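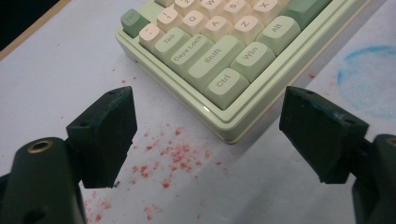 Winter Desk Clear-Out: Getting Your Home Office Back in Order

January 18, 2018

January is when a lot of Tondwood members write to us about their home offices. The holidays are over, the spare room has been used for wrapping paper and guests, and the desk has to go back to being a desk. We ran a short item on this last winter and had more replies to it than to anything else in the newsletter, so we are going over it again with the questions people sent in.

Start with paper

Most of the mess in a home office is paper. Take all of it off the desk and out of the top drawer and put it on the floor or a bed. Sort it into what you have to act on, what you have to keep, and what can go. Don't read anything closely at this stage. If you stop to read an old insurance letter you will still be reading at lunch.

The pile you have to act on should go back on the desk in a single tray. A tray is better than a stack because it has a limit. When it is full, you have to deal with something before you add to it.

Tax papers need their own folder from now until you file. W-2s and 1099s start to show up in the mail this month, and they tend to come in plain envelopes that look like advertising. Label the folder with the year and keep it somewhere you walk past. If you run a business from home, put your mileage log and your utility bills in the same folder.

For the papers you keep, hanging files are still the easiest system for most people. Use broad names. "Car" works better than separate files for repairs, registration and insurance, and you can always split a file later if it gets too thick. Several readers asked about scanning. Scanning is fine for receipts, which fade, but keep the originals of anything with a seal or a signature: birth certificates, deeds, titles, wills.

Shred anything with an account number on it. The shredding truck from Cindent will be in the Tondwood lot through the end of January, and members can bring 2 boxes per household at no charge. Staples and paper clips are all right. Binders, plastic sleeves and CDs are not, so take those out at home. There is no place to sort at the truck, and the line moves slowly when people try.

Cables and chargers

Every office has a drawer of cords. Plug in each charger you think you use and find the thing it belongs to. If you can't find the thing, the cord goes in a paper bag with the date on it. If the bag is still closed at the end of spring, take it to electronics recycling.

Masking tape makes a good label. Fold a short strip over the cord near the plug and write on it what the cord is for. Do both ends if the cord runs behind furniture. This takes an evening and saves crawling under the desk later with a flashlight.

Check power strips while you are down there. A strip that feels warm, has a cracked case, or holds a plug loosely should be replaced. Space heaters should be plugged straight into the wall and never into a strip. We say this every winter, and we still hear from people who have a heater under the desk on the same strip as the computer and the printer.

Cleaning what you touch

A keyboard can be turned upside down and tapped gently over a wastebasket after you unplug it. Follow that with a soft brush between the keys, then a cloth that is barely damp. Don't spray anything onto it. If the keycaps come off, take a photo of the layout before you pull them – more than one member has written to us with a handful of keys and no idea where they went. Let everything dry fully before you put it back together.

Wipe the mouse and the phone with the same kind of cloth. For screens, use a dry microfiber cloth first and add a little water to it only if you need to. Paper towels can scratch, and window cleaner can take the coating off.

Chairs get forgotten. Turn the chair over, pull the hair and thread out of the casters, and tighten the bolts. A chair that leans to one side often just has a loose bolt under the seat.

Light and heat

It is dark by late afternoon at this time of year, and a lot of people work under a single ceiling light. A desk lamp on the side opposite your writing hand keeps the shadow off the page. If you have a window, try turning the desk so that the window is beside you. Facing it is hard on the eyes on a snowy day, and having it behind you puts glare on the screen.

If the room is cold, look for drafts before you buy a heater. Hold a strip of tissue near the window frame and the outlets on outside walls. Foam gaskets for outlets are cheap and go in with a screwdriver – turn the power off at the panel first.

Furniture swap

The furniture swap is back for January in the east hall. Last time 119 pieces changed hands, mostly bookcases and filing cabinets. Desks are welcome if they come apart or will fit through a standard door. Please bring the hardware in a bag taped to the piece. We can't take upholstered chairs this year.

Kristiansen is lending us hand trucks again, and they can be signed out at the side door. Please return them the same afternoon. If you need a delivery inside town limits, Rikier will do it at a flat rate for members, and you should arrange it at the swap desk when you claim your piece.

Anything left at the end goes to the reuse store, so don't drop off something you might want back.

Questions and tips

We have room for a few more reader tips in the next issue. Keep them short and leave them at the front desk or send them to the newsletter mailbox. The membership list stands at 445 households, so we can't print everything, but we do read it all. Several of you have asked for an item on storing old photographs and slides, and that one is planned for the next issue.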